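Repair Bench Opens to Members at Hillden Tool Library

HILLDEN, November 2021. The Hillden Tool Library has added a bench for small repairs, along with a set of fine hand tools that members can use on site or borrow for up to 22 days.

The bench is meant for jobs that are too fiddly for the woodworking room on the ground floor, such as changing a watch battery, replacing a loose plug or opening up a radio. Two tables have been set end to end to give members room to lay out parts as they work. 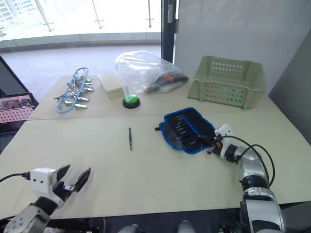 The new small repairs bench at the Hillden Tool Library.

Plans for the bench were first discussed in June, when a survey of members showed that requests for precision tools had gone up. The library paid for the project with $585 from its annual tool sale and a smaller gift from Pastisville Hardware. More than 88 members have signed up for bench time so far.
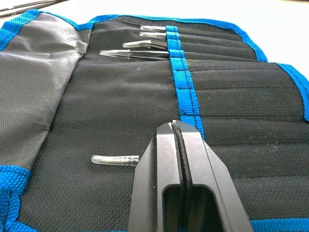
Fine tools are the part of the collection most easily damaged in lending, and the library has changed how it stores them. Loose items used to go out in plastic tubs and often came back with bent points. The new set is kept in a fabric roll with blue edging. The tweezers sit in pockets under a blue strap, and each pair has a clear cap over its tip. Members are asked to put the caps back on before returning the roll. A missing cap carries a $2 charge.

Borrowing rules are otherwise the same as for the rest of the collection. Each household may have one roll out at a time, and renewals can be made by phone if no one else is waiting.

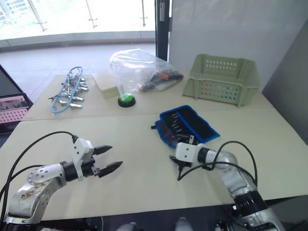 Bench sessions will run in the afternoon and early evening, and members should bring their own replacement parts. Basic tools are provided. Slim black shafts with silver tips are lined up in the slots of the open blue and black pouch, and new users will be shown how to match a tip to a screw before they start. Mains-powered appliances still need to go to the electrical desk at the Voyle branch, where they can be tested.

The Caddale branch is expected to get a similar bench next year if the Hillden one is well used. Bench time is free with a current membership card and can be booked at the front counter.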